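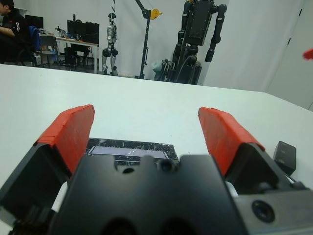 What is the entry deadline for the student gripper challenge?
Entries close on 12th December, and the parts list has to be in with the form.

bikport_rob
Does the 200 gram limit cover the pads too, or just the fingers? The rules page only says "end effector parts."

zosov34
Pads count. Our club got caught on that in April. We were over and had to cut down the mounting screws at the table.

tinlid
I read it differently. Section 4 says consumables are exempt, and pads wear out. We go through a set every 136 picks on flat parts.

zosov34
Section 4 is for batteries and tape. Ask the Lotau desk if you don't believe me.

tinlid
I did ask. They said "probably exempt." That's not an answer I'd build on, but it isn't a no.

bikport_rob
We're at 34 grams per finger so we're fine either way. Bigger problem is thin flat parts. Ours closes fine but slides off the edge.

mk_lab2
Slow the close and come in lower. We used the Mitsotakis-Vlachou sheet for finger angles and it helped.

tinlid
It made ours worse. I'd change the pad material first.

bikport_rob
Will try the speed first, no spare pads until next week.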